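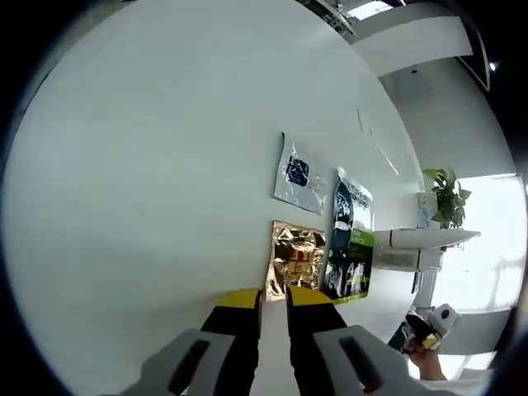

Figure 3. White wall in the room, with the two yellow-tipped fingers of the gripper at the bottom.

3.2 Reverb settings and listening test

All stems were bounced dry first, 24 bit, no master chain. Then one reverb per project on a return track, send levels fixed before anybody listened. We used two plugins, Kondora (algorithmic) and Yip (convolution, stock impulses only). Juvow was tried in the pilot and dropped – it kept changing its tail length when the session tempo changed and we could not turn this off.

Pre-delay was the main variable. Settings of 0, 20 and 60 ms, decay held at 1.8 s throughout. Low cut on the return at 108 Hz, same for every stem. No high cut. Koskela argued for one in the pilot, on the grounds that most working producers would roll off the top without thinking, but it made the two plugins harder to tell apart and we left it out.

Material: vocal, snare, plucked synth, upright piano. Eight bars each. The snare loop was replaced once, after the pilot, as the first one had room sound baked in. Results for the old loop are not reported.

Listeners were 50 students and working engineers, on closed headphones, level set by the listener on the first trial and then locked. Each trial was a pair, same stem, different pre-delay. The question was which version sounded closer to the front. Ties not allowed. After removing trials where the listener answered before the clip had finished we had 3508 usable responses.

Vocal first. The 60 ms setting was picked as closer far more often than 0 ms, in both plugins. Expected, and in line with what mix engineers say they do. Piano went the same way but weaker. Snare is the odd one – at 60 ms many listeners wrote "slap" or "echo" in the comment box, and the preference falls apart, with answers close to chance for Yip. Plucked synth sits somewhere between, depending on plugin.

Order effects were small. Listeners who got the snare block first were slower on everthing after it, we have no good explanation. Bélanger and Cormier recoded the free comments seperately and disagreed mostly on "wide", which some listeners used for stereo spread and others plainly used for loudness. Left in as its own category, see Table 2.

Tempo was not varied. All stems at 120 bpm, so 60 ms is just short of a thirty-second note, and a tempo-synced pre-delay may behave differently. This is taken up in Section 4.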